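Cooking Fish at Home Like in a Good Restaurant
By Awuor Makori
2023-08-20

Many people tell me they order fish only when they eat out, because at home it sticks, or it smells, or it becomes dry. I worked five years in the kitchen of a small hotel in Stanholm, and I want to share what I learned there. These tips are for ordinary white fish fillets with skin, from the supermarket or from the market.

Take the fish out of the refrigerator only a short time before cooking. Put it on paper towels and press gently from both sides. Then do it again with new paper. Wet skin will never become crisp, it will only steam and glue itself to the pan.

Salt the skin side just before the fish goes in. If you salt early and then forget, water comes out and you must dry everything one more time.

Heat the pan first, then add the oil, then the fish with the skin down. Press with a flat spatula for the first moments so the fillet does not curl. After this, leave it alone. When the skin is ready it lets go of the pan by itself. If you have to pull, wait a little more.

Cook mostly on the skin side. A fillet of normal thickness needs 5 minutes there on medium heat, and after turning much less. I look at the side of the fillet – when the white color has climbed almost to the top, I turn it.

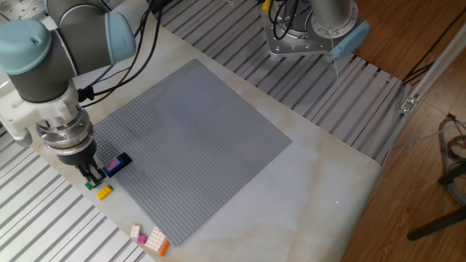
Robotic arm with a two-finger gripper, light tabletop behind.

For the sauce, I use 100 grams of cold butter in small cubes, the juice of one lemon and a spoon of capers. Pour out the old oil, wipe the pan, and put it back on low heat. Lemon juice goes first, then the butter little by little while you move the pan in circles. It must not boil. If it separates, one spoon of cold water and some strong stirring will often save it.

My friend Hauwa Mohammed puts a little grated ginger in the sauce in January, when the good lemons are cheap. I was not sure about it, but now I do the same.

About the smell: boil a small pot of water with vinegar while you eat, and wash the pan the same evening. Fish paper should go outside directly, not in the kitchen bin.

Warm the plates also. In the hotel we did it always, and at home I put them in the oven at the lowest setting for 7 minutes. Butter sauce on a cold plate becomes hard very fast.

Leftover fish keeps until the next day in a closed box. I eat it cold with potatoes and mustard.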